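About Vunent

Hi! I run Vunent, a small shop that makes and mends coat racks, hooks and pegs, and I work out of a shared office in Cletbridge. If you've found your way here, you probably own too many coats or live with people who drop theirs on the floor. Welcome, either way.

I didn't set out to do this. I was working a desk job and I bought an old hall stand at a yard sale, mostly for the color. It had two pegs missing and it leaned. I spent a whole February learning how to turn replacements that fit, ruined a good bit of maple, and came out the other end with a stand that held up four winter coats and a very heavy bag. Then a neighbor asked if I could fix hers. Then her sister. You can guess the rest.

These days the shop is 2 of us, and between us we've sent 1,353 pieces out the door. Some were full racks, but lots of them were single pegs in a padded envelope, which I'm still oddly proud of. A rack with one peg gone is a rack people stop using, and it ends up in the basement with a sweater over it.

We do the turning and finishing at Guerreiro, a woodshop across the river that rents us bench time, and everything else happens at the office: the orders, the phone calls, the arguing over peg angles. I like having the office because it's a real test of what we make. People come in, they're in a hurry, they have a cap in one hand and a phone in the other, and they hang things up without looking (or they don't, and I learn something). The floor is big and open, with a brick wall on one side and the kettle shelf right by the coats, so everybody passes the rack sooner or later.

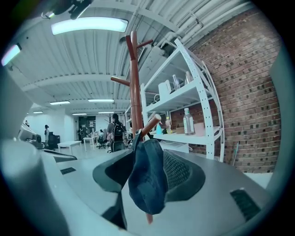
The wooden rack by the white shelves, with a navy item on one of its pegs. 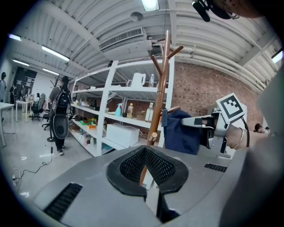

People ask me all the time why we bother with low pegs. Up top is where the big coats go, sure, but hats and scarves get buried up there, and then you're digging around under somebody's parka at six o'clock. A lower peg is also the one a kid can reach. Put a couple partway down and the hats more or less sort themselves out. I also like a peg with a rounded end, and I'll talk about this for as long as you let me! Skinny hooks leave that little bump in the shoulder of a jacket, and it never quite goes away.

Our main line is called the Drullalis. It's a freestanding post rack, it comes in a reddish or a plain finish, and it ships flat with a wrench in the box. There are 18 peg shapes you can order for it, or for whatever rack you've already got. If yours is old and you don't know the size, send me a photo of the hole next to a ruler and I'll work it out. Please don't force a peg in with a hammer. I've done it, and I split the post.

Repairs are still my favorite part of the week. I've had stands come in from dentists' waiting rooms, a bowling alley, and one church hall where the thing had been propped against a radiator for years — the base was shot but the post was beautiful. If something can be saved I'll tell you, and if it'd cost more than it's worth I'll tell you that too.

You're welcome to stop by and try the pegs with your own coat. Afternoons are best, and Sunday we're closed. Buzz for Vunent at the front door, and if it takes me a minute, I'm probably on the phone.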